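Usamos cookies propias y de terceros para mejorar tu experiencia. Aceptar | Configurar

La Rudimura de spinning, tras una temporada entera de lubinas
Por Zachary Fortin
Marzo

Llevaba tiempo queriendo escribir sobre esta caña y siempre lo dejaba para después de la siguiente salida, que es la mejor excusa que conozco para no escribir nada. La Rudimura de dos tramos me la compré con dinero mío (lo digo porque siempre me lo preguntáis) y me costó 89 euros en la web de Covetport, con los gastos de envío aparte. Para una caña de spinning ligero de mar no es regalada, pero tampoco te obliga a esconder la factura en casa.

Empiezo por lo que más me gusta: el peso. Vengo de una Zollel de las antiguas, un palo noble pero cabezón, que a media mañana me dejaba la muñeca para el arrastre. Con la Rudimura lanzo desde que clarea hasta la hora de comer y vuelvo a casa con ganas de más. El equilibrio con un carrete mediano está muy bien conseguido, se apoya justo por delante del pie del carrete y la puntera no se te va al agua cada vez que te paras a mirar la espuma (que es lo que hago yo la mitad del tiempo, para qué os voy a engañar).

La acción es rápida, con una puntera bastante sensible. Con paseantes y minnows pequeños es una delicia, notas cómo trabaja el señuelo y notas también cuándo ha enganchado una brizna de alga, cosa que en mi costa pasa cada tres lances. Donde se queda corta es con los jigs pesados. El fabricante le pone un rango generoso y yo creo que se viene arriba: en cuanto te acercas al máximo la caña se dobla de más en el lance y pierdes metros y precisión. Yo me quedo en la parte media y tan contento.

Las anillas, bien. Después de una temporada de salitre solo tiene un poco de óxido la del segundo tramo, y es culpa mía, que un sábado llegué reventado y la dejé en el maletero sin endulzar. El mango es de EVA y tiene ya un par de mordiscos de apoyarla en las rocas. Si pescáis en piedra, contad con ello. El portacarretes aprieta de maravilla y no se ha aflojado ni una vez, ni siquiera con el viento de levante dándome la tarde.
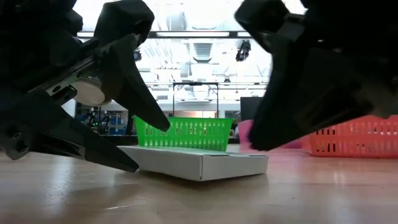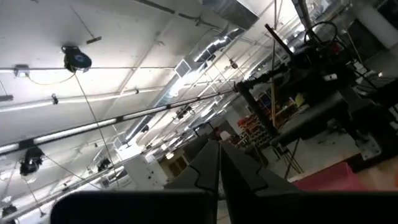
Pinzas negras, dos vistas del mismo sitio.

Vamos con los peces, que para eso leéis esto. La mejor lubina con ella me entró al atardecer, en la punta de un espigón viejo que según la placa es de 1925 y que a veces parece sujetarse solo por costumbre. Agua tomada, mar de fondo, un paseante blanco... y un tirón que casi me arranca la caña de las manos. La Rudimura se dobló hasta donde tenía que doblarse y no hizo ni un ruido raro. Tardé lo mío en arrimarla porque soy de los que se ponen nerviosos y frenan de más, pero la caña perdona mucho esas tonterías. Foto rápida y al agua otra vez.

También la he llevado al estuario, a por bailas, con vinilos pequeños y bajo fino. Ahí esperaba menos de ella y me sorprendió – la picada se siente en el dedo aunque el pez apenas roce el vinilo. Para esto sí cambiaría el trenzado que uso en las rocas por uno más delgado. Le monté un Lachance que tenía de otra caña y salía volando, qué gusto.

Un apunte sobre la funda: es mala. Es una tela finita con una cinta que se desata sola, y la mía se rajó por la costura antes de acabar el otoño. Por este precio podrían haber puesto algo mejor, la verdad. Yo le he cosido un refuerzo con más voluntad que maña y ahí va tirando. La garantía, por cierto, la gestiona la tienda. Les escribí con una duda sobre el recambio de la puntera (número de referencia 1166, por si os hace falta) y me contestaron al día siguiente, muy amables, aunque me dijeron que no lo tenían en stock y aún sigo esperando el aviso.

¿Se la recomendaría a alguien que empieza? Pues sí, con matices. Si vas a pescar desde playa con mar fuerte, busca algo más largo y con más potencia, aquí te vas a frustrar. Si lo tuyo son los espigones, las calas y algún rato de kayak, me parece una compra estupenda. Yo le calculo unos 400 lances por salida en los días buenos y sigue igual de viva que al sacarla del tubo.

Le pongo un notable alto. Le quito puntos por la funda y por ese rango de lanzado tan optimista, y se los devolvería casi todos por la puntera. Si alguno la ha probado con jigs y le ha ido mejor que a mí, que me lo cuente en los comentarios, que igual es que lanzo fatal.

Entradas recientes
Trenzado o nailon para el espigón
Cómo endulzar el carrete sin estropearlo
Mis paseantes favoritos para agua tomada
Lachance mediano: primeras salidas
Vadeadores baratos, ¿merecen la pena?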